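**29 August 2019**

Florian Deschamps has spent 13 years deciding what a table should be made of, how high it should stand and what should be allowed to live on it. He runs the bench shop at Osstead, a small firm that fits out workrooms for repairers, teaching labs and people who assemble things by hand. Before that he was at Mallet, where he made kitchen worktops. He regards the two trades as almost the same.

"A worktop is a surface you clear several times a day," he says. "A bench is a surface you ought to clear several times a day. The difference is mostly in the person."

We talked in the Osstead office, which has one meeting table and no meeting room. He had brought a folder of samples, small squares of board with numbers pencilled on the back, and he laid them out in order of reflectance before he would answer anything.

I asked first about colour. Osstead sells its tops in three finishes, and most orders are for white. Deschamps does not think white is always right, but he can say when it is.

"If you handle small dark parts, you want a pale surface. Screws, springs, cable ends, rubber feet. You put them down and you find them again. If you handle paper all day I would steer you to a light grey, which is kinder on the eyes. White paper on a white top is a nuisance. You lose the edge of the sheet."

The trouble with white, he says, is gloss. A shiny top throws back every lamp in the room, and the person sitting at it ends up moving the work about to escape the reflection. He asks for a matt surface and then checks it himself by laying a sample flat under the customer's own lights. Two suppliers have lost his business over batches that passed on paper and failed under a desk lamp.
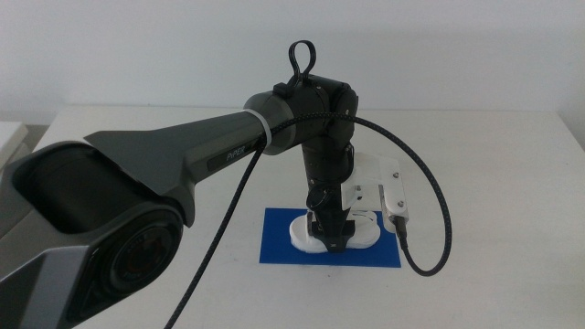

The wall matters nearly as much. Deschamps likes to have a bench meet a wall along its back edge, with the joint closed. Small parts roll, and a gap at the back collects them. His standard fitting leaves 2 millimetres for movement and fills it with a soft strip that can be pulled out and replaced.

"People ask for an upstand, like in a kitchen. I talk them out of it. An upstand is one more corner to wipe. The strip costs less and you throw it away when it is dirty."

He is firm about shelves over a bench, and will not fit one lower than the tallest thing the customer owns. The measurement is taken with the thing in use, lid up or handle raised, plus a hand's width. He once refitted a row of shelves at Stasteo at his own expense after measuring a machine with its cover closed. He mentioned this twice in the interview without being asked.

On depth he is less strict. Kitchen tops have settled on a figure that suits ovens and sinks, he says, and bench makers copied it without much thought. He prefers to go deeper where there is room. The front third of the top is where the hands work, the middle is where things wait, and the back is where they stay. If the top is too shallow the middle goes first, and the waiting things end up under the elbows.

Fixed equipment changes the sum. Anything bolted or clamped to a top takes its own footprint, and it also takes the space it passes through. Deschamps draws both on the plan, the footprint in solid line and the reach in dashes, and he asks the customer to sign against the dashes.

"The footprint is never the argument. The argument is always about the dashes. They look at the plan and say, but there is nothing there. And I say, there is nothing there now."

Clamping, he adds, is hard on a top. A small clamp pad puts a large load on a small area, and boards with a soft core will dent and then creep. Osstead now fits a hard insert along any edge that will be clamped, 40 millimetres deep, bonded in before the top is finished. Customers who say they will never clamp anything are offered it anyway. A good number come back for it later, when it is far more work to add.

Cables are the part of the job he enjoys least. He will not drill a top until it has been in use for some weeks, and he has had complaints about this from fitters who would like to finish in one visit. His reasoning is that the first layout is always a guess. People push the heavy things to one end, find that the light is better at the other, and move everything. A hole in the wrong place stays there for the life of the board.

"Use tape first. Tape the cable where you think it goes. If the tape is still there in November, ring me and I will bring the drill."

The current range is called Jutent. It has a frame that adjusts in 12 steps, set with a pin. Deschamps argued against a motor for it. A bench that goes up and down at the press of a button has to be kept clear of anything that might tip, he says, and most benches are not. The pin takes a few minutes and two people, and by then somebody has looked at what is on the top.

Cleaning advice was the last subject. Osstead sends out one printed sheet: damp cloth, mild soap, dry cloth, no scouring powder. He wrote it himself and has resisted every attempt to lengthen it. Marks from rubber feet are the commonest complaint with the white finish. Most come off with a pencil eraser, and the rest, in his view, can be left.

He gathered up the samples at the end, again in order, and wiped the table with his sleeve before he put the folder away. The next batch of white board was due at the shop that afternoon, and he wanted to be there when it was unwrapped.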